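From the bench: the day the right arm wouldn't let go

If you read last month's newsletter you'll remember me bragging about the cutlery job. Well. I'm going to have to take some of that back, and I figure I'd better do it here before somebody in Nilldale does it for me.

Quick catch-up for new subscribers. We've been running a two-arm sorting setup, forks and spoons and knives into colored trays, as a sort of long-haul workout for the Kubo controller. The motions are small and the parts are cheap, and you can leave it running most of the afternoon if you keep half an eye on it. The target was 543 picks without a person stepping in (don't ask, the number comes from an old spreadsheet and we're stuck with it now). We'd gotten past 500 on a good run in June, and I was feeling pretty smug about the whole thing.

Then we had the fault. It was late afternoon, getting close to the end of a run, and I was at the desk doing something dull with log files. I heard the right arm before I saw it, a kind of rising whine, the sound a servo makes when it's pushing at something that isn't going to move. I looked up and the gripper was jammed down on a fork handle with the tray rim pinned underneath, and it was still pushing! The left arm, bless it, was carrying on with its own sort as if nothing was wrong. I hit the stop and both arms went slack, and the fork shot off the table and landed over by the wall with a really horrible clang.

No one was hurt, and the only casualty was a gripper pad. But my hand had been over that table maybe a minute earlier, straightening a tray, and I've thought about that quite a bit since.
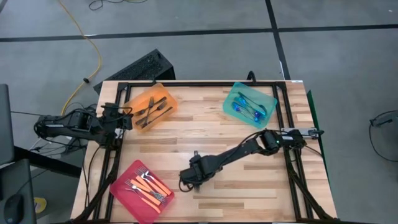 So what happened? My first guess was vision. Everybody's first guess is always vision! Shiny metal and see-through plastic are a rotten combination, and we've had plenty of trouble with reflections before. I spent most of a morning pulling up the camera views from the run, fully expecting to find the software had mistaken the edge of a tray for a handle. It hadn't. The fork was found in the right place, with a perfectly decent grasp picked out for it, and the arm went where it was told.

Second guess was the cable. We route a thin one back along the arm from the gripper, and if the loop gets too tight it can tug at the wrist when the arm is stretched right out. I'd redone the ties a couple of weeks before, so I was all ready to blame myself. I unclipped everything and ran the reach by hand, in and out, over and over, and there was plenty of slack the whole way. I did find a tie I'd left too snug down near the base, so that's fixed now, but it had nothing to do with this.

The real answer was duller and a good deal more worrying. Each arm has a force limit, and when the gripper meets more resistance than it should, the controller is supposed to back off and lift. That limit was set fine. The trouble was in how the reading got there. We'd moved the force check onto the same message queue as the camera data when we did the last Kubo update, to tidy things up, and on a long run the queue slowly fills. Early in the day the check gets its reading almost right away. By the time we were into the last stretch, it was working from a number that was 2 seconds old. Two seconds doesn't sound like much until you're listening to a motor lean on a fork.

Which explains why we never saw it in short tests. Run it for twenty minutes and it's lovely. Run it for an afternoon and the arm is going by old news, and it'll go on pressing for as long as the old news says everything is okay.

And the left arm? Same problem, same delay. It just hadn't hit anything yet. I went back through its log and found 12 places in that same run where it had pushed past the limit for a moment and then come free by luck, usually because the fork slid. Twelve! Every one of those had been written down as a clean pick, and every one was counted in the numbers I gave you last month. So please take a pencil to that June figure. I'd cross it out altogether until we've run it again.

I called the folks at Iltora, who make the joint drives, mostly to ask if there was a way to have the drive itself cut out without waiting for us. There is, and it's been there all along, in a menu I had never opened. It's a plain current limit on each joint. If the motor draws too much for too long, the drive drops out by itself and it doesn't care what the controller thinks. It's crude and it'll probably annoy us with false trips for a while. I turned it on that same evening.

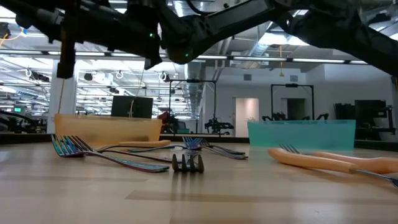
Forks on the table, with the orange and teal bins behind them.

Here's where we are now, for anybody running something similar.

The force check has its own channel again, with nothing else on it. If a reading comes in late, the arm stops, and it stays stopped until a person clears it. I did wonder about letting it retry once, and decided I didn't want it to.

A stop on one arm now stops both. I'm a bit embarrassed this wasn't already the case. They share a table, and when you go in to sort out a problem on one side, the other one shouldn't be waving around by your elbow.

The log has a new entry for pressing over the limit, even if it's only for an instant and even if the pick comes out fine. I'd like to see the near misses from now on, so those get their own column and they don't count toward the 543.

And hands stay out from over the table unless the drives are off. That was always the rule on paper. In practice I'd gotten into the habit of reaching in between moves to nudge things, and I'd bet a few of you have too. Paused is not off. A paused arm is holding itself up and waiting for its next instruction, and on a bad day that instruction could be one you weren't expecting.

I also went looking for the same mistake in the Aveck cell, which uses an older copy of the same code. It's okay over there (the update never got that far, so for once being behind did us a favor), but I've put a note on it so the queue change doesn't get carried across by accident. If you've pulled our Kubo settings for your own setup any time since spring, please check yours! Look for the line that merges the sensor topics and take it out. Write to me if you can't find it and I'll send you the corrected file.

We're starting the long run over from zero, with mixed forks first as they're the ones that gave us grief, and then the spoons and knives. The replacement gripper pads are on order. I'll print the new count next time, near misses and all, and I expect it'll be a smaller number than the one I was so pleased about.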